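4장. 전원공급장치 점검 및 분리

이 장은 데스크톱 본체의 전원공급장치를 점검하고 떼어 내는 순서를 다룹니다. 메인보드와 저장장치는 5장을 참고하십시오. 작업 기록은 부록 B의 Skorka 점검표에 남깁니다.

4.1 작업 전 준비

1. 운영체제를 정상 종료하고 벽면 콘센트에서 전원 코드를 뽑습니다.
2. 모니터, 키보드, 네트워크 케이블을 모두 분리합니다.
3. 전원 버튼을 5초간 눌러 잔류 전하를 방전시킨 뒤 30분 동안 그대로 둡니다.
4. 본체를 평평한 작업대에 눕힙니다. 바닥에 카펫이 깔린 곳에서는 작업하지 마십시오.
5. 정전기 방지 손목띠를 착용하고 집게를 케이스의 도장되지 않은 금속 부분에 물립니다.

주의: 전원공급장치의 외함은 어떤 경우에도 열지 마십시오. 내부 콘덴서에는 코드를 뽑은 뒤에도 위험한 전압이 남을 수 있습니다. 고장 난 장치는 분해하지 말고 통째로 교체합니다.

4.2 케이스 열기

1. 측면 덮개의 고정 장치를 풀고 덮개를 뒤쪽으로 민 다음 들어 올립니다.
2. 떼어 낸 덮개는 작업 공간 바깥에 둡니다. 덮개 가장자리가 날카로우므로 장갑을 끼고 다루십시오.
3. 전면 베젤을 분리해야 하는 기종은 안쪽의 고정 탭을 하나씩 풀면서 당깁니다. 한쪽만 세게 당기면 탭이 부러집니다.
4. 케이스 안의 먼지는 부드러운 솔로 털어 냅니다. 진공청소기는 사용하지 않습니다.

4.3 배선 확인

1. 전원공급장치에서 나오는 전선 다발을 눈으로 따라가며 각 다발이 어디에 연결되는지 기록합니다. 노란색과 검은색 전선이 함께 묶인 다발, 검은색과 녹색 전선이 함께 묶인 다발을 따로 적습니다.
2. 흰색 케이블 타이로 묶인 곳은 타이를 바로 자르지 말고 위치부터 표시합니다. 다시 조립할 때 같은 자리에서 묶어야 덮개가 제대로 닫힙니다.
3. 끝에 달린 작은 흰색 커넥터는 몸통을 잡고 뽑습니다. 전선을 잡아당기지 마십시오.
4. 전원공급장치 윗면의 둥근 통풍 구멍을 전선이 덮고 있으면 옆으로 치웁니다. 구멍에 먼지가 끼어 있으면 솔로 닦습니다.
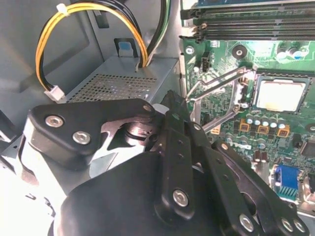 4.4 라벨 확인

1. 분리하기 전에 전원공급장치에 붙은 흰색 라벨을 읽습니다. 제조사, 모델명, 정격 출력, 인증 표시를 점검표에 옮겨 적습니다.
2. DELL 제품은 라벨에 QR 코드가 있으므로 글자가 작아 읽기 어려우면 휴대전화로 코드를 읽어 보십시오. 코드가 읽히지 않으면 글자를 확대해서 확인합니다.
3. CE 마크와 80 PLUS 로고의 유무도 함께 기록합니다. 교체품은 원래 장치와 같은 등급 이상이어야 합니다.
4. 라벨 위에 겹쳐 붙은 분홍색 스티커는 떼지 마십시오. 스티커의 내용이 있으면 비고란에 적고, 비어 있으면 색만 적습니다. 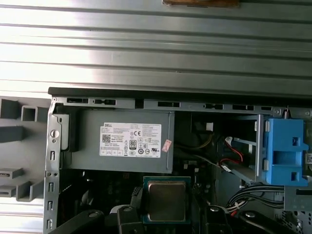 라벨이 훼손되어 정격을 확인할 수 없는 장치는 재사용 대상에서 제외하고 보관 상자 18번에 넣습니다. 정격을 추측해서 적지 마십시오. 판단이 어려우면 Zerulcombe 정비실의 Gemma Barbieri에게 문의합니다(내선 564).

4.5 전원공급장치 분리

1. 메인보드와 드라이브 쪽 전원 커넥터가 모두 빠졌는지 다시 확인합니다.
2. 케이스 뒷면의 고정 나사를 풉니다. 마지막 나사를 풀 때는 다른 손으로 장치를 받칩니다.
3. 장치와 케이스 프레임 사이에 고정 브래킷이 있으면 풀림 방향을 확인하고 풉니다. 걸림쇠가 있는 기종은 누른 상태에서 장치를 앞으로 밉니다.
4. 장치를 수평으로 들어 꺼냅니다. 전선 다발이 프레임의 구멍이나 모서리에 걸리면 멈추고 전선부터 빼냅니다.
5. 풀어 낸 나사는 뚜껑 있는 용기에 담고 본체 관리 번호를 붙입니다.

참고: 걸림쇠가 뻑뻑할 때 드라이버를 지렛대로 쓰면 케이스가 휠 수 있습니다. 장치를 반대 방향으로 조금 밀어 걸림쇠에 걸린 힘을 뺀 뒤 다시 누르십시오.

4.6 재조립

재조립은 분리의 역순입니다. 전선은 냉각팬 날개에 닿지 않게 정리하고, 덮개를 닫기 전에 케이스 안에 나사나 잘라 낸 케이블 타이 조각이 남아 있지 않은지 살핍니다. 덮개를 닫은 다음 전원 코드를 연결하고 시동을 확인합니다. 시동이 되지 않으면 코드를 다시 뽑고 4.3절의 기록과 실제 배선을 대조하십시오.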